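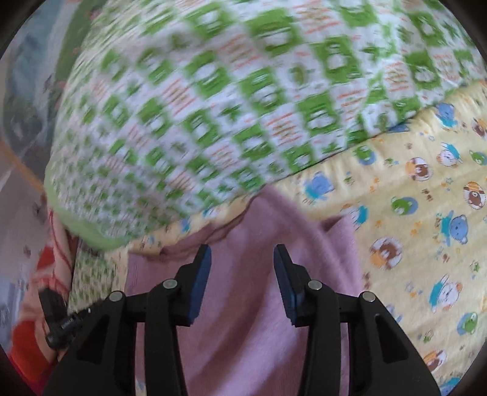 Recording Cloth-Folding Demonstrations with Two Hand-Held Grippers

Student guide, Jistcombe Robotics Club
Prepared by Ginevra Morelli, with revisions by Manuela Morelli

Purpose

These instructions apply to all club members taking part in the Jarnavo project, in which students record themselves handling household fabrics so that a folding policy can be trained at the end of the term. Members who have completed the introductory session may work from this page without a supervisor. Members who have not should read the Wisteck safety sheet first and sign the equipment log.

Before You Begin

Each operator uses 2 grippers, one in each hand. Check out both from the cabinet together with their charged batteries and the matching calibration card. Do not mix grippers from different sets.

Inspect the finger pads. A pad that has lifted at the tip will catch on loose threads and must be replaced before recording. Open and close each gripper several times and confirm that the linkage moves freely through its full travel. Wipe the lens with the cloth supplied in the case.

Choose a bed or a large table and cover it with a sheet. Patterned fabrics are encouraged. The club's earlier recordings were made almost entirely with solid colors, and the resulting model performed poorly on prints.

Step 1. Prepare the Fabrics

Select one target cloth and at least one larger item, such as a quilt or blanket, to share the surface with it. Lay the target cloth so that part of it can be reached directly. The larger item may overlap it, provided that at least one edge or corner of the target remains exposed.

Step 2. Synchronize the Grippers

Start both recordings, then hold the two grippers so that each faces the calibration card. Keep them still until the station tone sounds. If the tone does not sound, stop both recordings and begin again. Recordings without a tone cannot be aligned afterward and will be rejected.

Step 3. Approach the Cloth

Bring the first gripper over the target with the jaws open. Keep the second gripper raised and clear of the fabric until it is needed. Members often bring both hands down together, and the fingers then hide the edge that is about to be grasped.

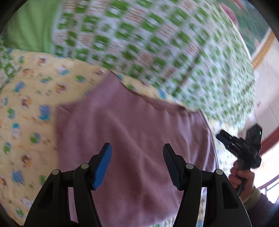

Open gripper over the mauve cloth, with the second gripper held up at the right.

Lower the open jaws until the tips straddle a fold or an edge. Where the cloth lies completely flat, push gently inward to raise a small ridge and take hold of that. Close the trigger at an even speed.

Step 4. Fold and Release

Lift the grasped edge just high enough to clear the surface and carry it across in one continuous motion. Use the second gripper to hold the opposite edge in place. Set the fabric down, open the jaws fully, and withdraw straight back along the line of the fingers. Sideways withdrawal tends to drag the top layer out of position.

If the cloth slips, continue the demonstration and grasp it again. Recovered mistakes are useful to the project and should be marked "R" in the log. Do not put down a gripper to straighten the fabric by hand while recording is in progress.

Step 5. Review the Recording

Play back each demonstration at the De Luca workstation before starting the next. Moderate blur in the background fabrics is acceptable. The fingers should remain sharp and both jaws should be visible throughout. Slow down if the playback program reports lost tracking, which usually happens during quick turns of the wrist.

Session Requirements

A complete session consists of 8 accepted demonstrations per operator. Rearrange the fabrics between demonstrations and change the target cloth at least once. The club intends to collect up to 400 demonstrations before training begins in March.

Operators should rest between recordings. Anyone who feels strain in the hand or forearm should end the session and enter the number completed; the remainder may be recorded another day.

Returning the Equipment

Turn off both grippers, remove the batteries, and place them on the charger. Copy the files to the project folder, using your operator code and the session number as the folder name. Return fabrics to the storage bin unfolded. The workstation room closes at 11 a.m. on competition days, and all equipment must be signed in before that time.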